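Trail and Range Host, Seasonal, Wendlow Recreation Area
Two openings, October start, apply now

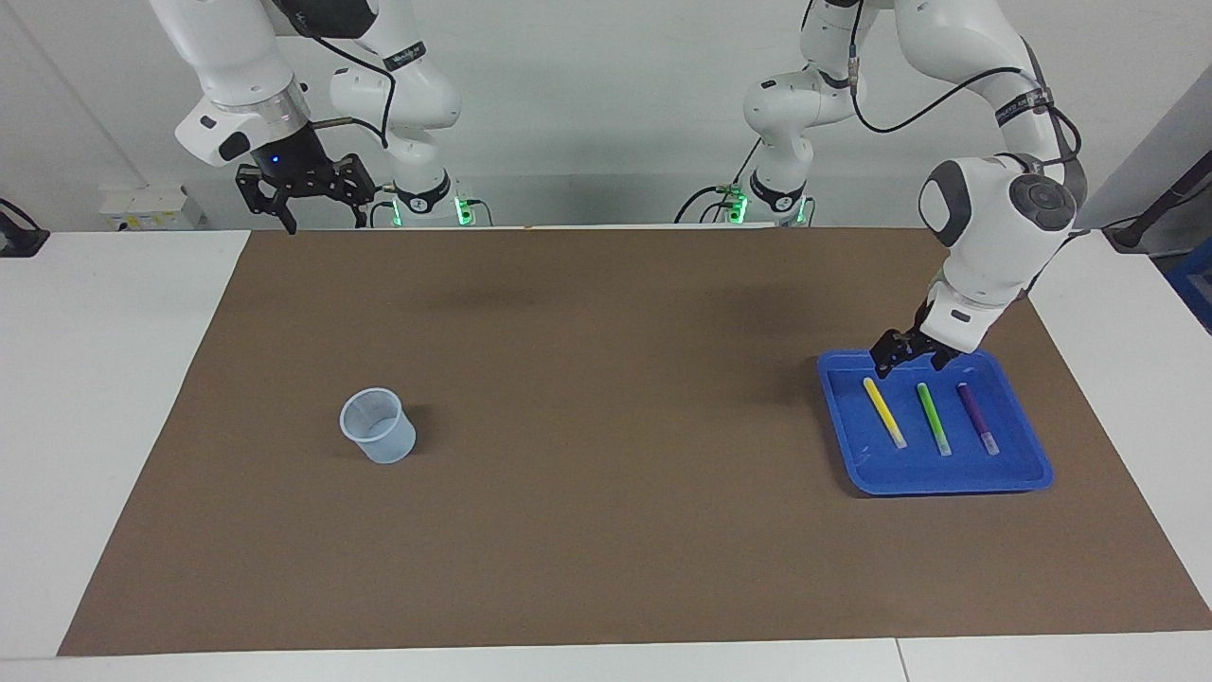

Photo: Thaís Vieira / Wendlow Recreation

Need two people for the fall and winter season at Wendlow. One mostly on the archery range and the north parking lot, one mostly on trails and the campground loop. Both cover for each other, so read both parts before you decide which one you want.

Posted 14 February 2024. Early, yes. Last year we posted in summer and had a host in place three weeks after the hunters showed up. Not doing that again.

THE SHORT VERSION

Seasonal, October through the end of March
32 hours a week, weekends included
Pay is $17.50 an hour, paid every other week
Trailer pad with water, power and sewer if you want to live on site
Must have a driver's license and be able to lift 50 pounds
Reports to Dolores Dvorak, site supervisor

WHERE IT IS

Wendlow is 3000 acres of pine and creek bottom, mostly second growth, with one lake (Derno Lake, no gas motors) and more dirt road than we can keep graded. Closest grocery store is 13 miles. Closest hospital is farther. Cell service at the office and on top of the ridge, spotty at the campground, none at the range. You'll carry a radio.

If you have never lived that far out, come spend a night or two in the campground before you apply. Mention you're thinking about the job and Dolores will waive the fee.

RANGE HOST

The archery range has a walking course through the woods and a flat practice line by the parking lot. Bows only. No firearms and no crossbows on the walking course. Crossbows are okay on the practice line, at the two end lanes, which are marked.

What you'd do most days:

Open the gate at 7, walk the course before anybody shoots
Check the target faces, swap the torn ones, pull broken arrows and points out of the bales
Check range cards and sell day passes
Keep people behind the line while others are pulling arrows
Rake the lanes, empty the trash, restock the bathroom
Write down the day's numbers and drop the cash bag at the office before 5

The week before deer season opens is the busy one. Lines at the practice butts, folks who haven't touched a bow since last year, kids along. You have to be able to tell a grown man he's done for the day and do it without a fight. That's a big part of the job and we will ask you about it in the interview.

You don't need to be a great shot. You do need to know how a bow works and what a dry fire is. Edgardo Cabrera ran the range the past four seasons and is moving over to maintenance, he'll train whoever gets it for the first two weeks.

TRAIL AND CAMPGROUND HOST

We have the lake loop, the ridge trail and the old Mendonça road, which is open to horses and mountain bikes as well as people on foot. Campground is small. Tents and trailers, no cabins, no matter what the old brochure says.

What you'd do most days:

Check campers in and out, clean fire rings and tables after they leave
Walk or ride one trail each shift, clear what you can by hand, flag what you can't
Sell firewood (bundles only, no outside wood allowed, please learn the reason so you can explain it)
Clean the bathhouse. Every day. Don't apply if you'll mind this
Answer questions about where people can hunt and where they can't
Quiet hours at 10 pm, you or whoever is on call makes the round

Chain saw work only if you're certified and only with a second person there. If you're not certified we can send you to the class in the fall, we pay for it, but you have to finish out the season or pay half back.

Orange vest anytime you're off the pavement from October on. We hand them out. No exceptions for staff.

WHAT WE'RE LOOKING FOR

At least 18, and 21 for the range job becuase of the cash handling
High school diploma or GED
Valid license, clean enough record to be on our insurance
Current first aid and CPR, or willing to get it before you start
Able to walk five miles on rough ground in bad weather
Okay working by yourself for long stretches
Okay with Thanksgiving and New Year's, you'll get one of them off and not both
Decent handwriting, the logs are still on paper

Nice to have: Spanish or Portuguese, experience with horses, small engine repair, bow tuning, hunter education instructor card. Any of those, put it near the top of your letter.

Couples are welcome to apply for the two jobs together. Say so in both applications. We've had it work very well and we've had it work badly, so we'll interview you separately.

PAY AND THE REST OF IT

$17.50 an hour as above. Time and a half past 40, which happens in November.
Trailer pad is free. Bring your own trailer, 35 feet max, nothing that can't make the turn at the creek bridge. Propane is on you.
Uniform shirts (three) and a jacket. Boots are yours to buy, up to $100 back with the reciept.
One dog allowed on the pad, leashed. Two small ones, ask.
No health insurance with the seasonal jobs. Sorry. We've asked.
Free range card and free camping the rest of the year for you and your household.

Returning hosts get a dollar more. Some seasonal people have gone on to full time here, Jailson Dantas started on the campground loop and now runs the whole trail crew. Can't promise that. Depends on the budget, and the budget is set long after you'd be gone.

SCHEDULE

Four shifts of eight hours. Range host is off the two days the range is closed, plus one more that we'll pick together. Trail host rotates. Schedule comes out two weeks ahead and swaps are fine if both people sign the sheet and Dolores sees it first, not after.

Training week is the last week of September, paid. Radio use, first aid refresher, cash and passes, boundary walk. The boundary walk is a full day. The south line runs along the Avden property and isn't well marked, every season somebody wanders over with a bow and we get the phone call. You need to know that line by heart.

HOW TO APPLY

Send or bring:

A one page letter. Which job, why, when you can start
Work history, last five years or whatever you've got
Three references with phone numbers that work, one of them a boss
Copy of your license and any certifications

Mail or drop off at the Wendlow office, 316 Lake Road. There's a slot in the door if we're out. Email is fine too, the address is on the contact page, put HOST in the subject line so it doesn't get lost with the campsite requests. Please don't send applications through the reservation form, they go to a different place and we won't see them for a month.

Chiyo Hoshino in the office takes all the paperwork and can tell you if yours came in. She can't tell you where you stand, so please don't ask her.

We read them as they come and start calling people in the spring. Open until both jobs are filled. Interviews are on site and include a walk on the course or the ridge trail, so dress for outside. If you're coming from more than a couple hours away, we'll put you up on a campsite the night before.

Background check and a drug test before anybody is hired, we pay for both. Background check takes a while if you've lived in several states, so list all your addresses the first time.

A FEW THINGS PEOPLE KEEP ASKING

Can I hunt here on my days off? Yes, with the same license and permits as anyone, and not within sight of the range or the campground. Not in uniform.

Can I carry while working? No.

Is there internet at the pad? Office wifi reaches the first pad on a good day. Not the second. Don't count on it for a second job.

Can my kids live with me? Yes. School bus stops at the main gate. They can't be with you on shift.

Is the work year round? No, the season ends March 31 and the pad has to be cleared a week after that.

I applied last year, do I need to apply again? Yes please, new letter, we can reuse the refrences if nothing changed. Just say so.

Do I have to know the area? No, but get a map and look at it before the interview. Maps are free at the office.

Other questions, call the office in the morning. Afternoons everybody is out.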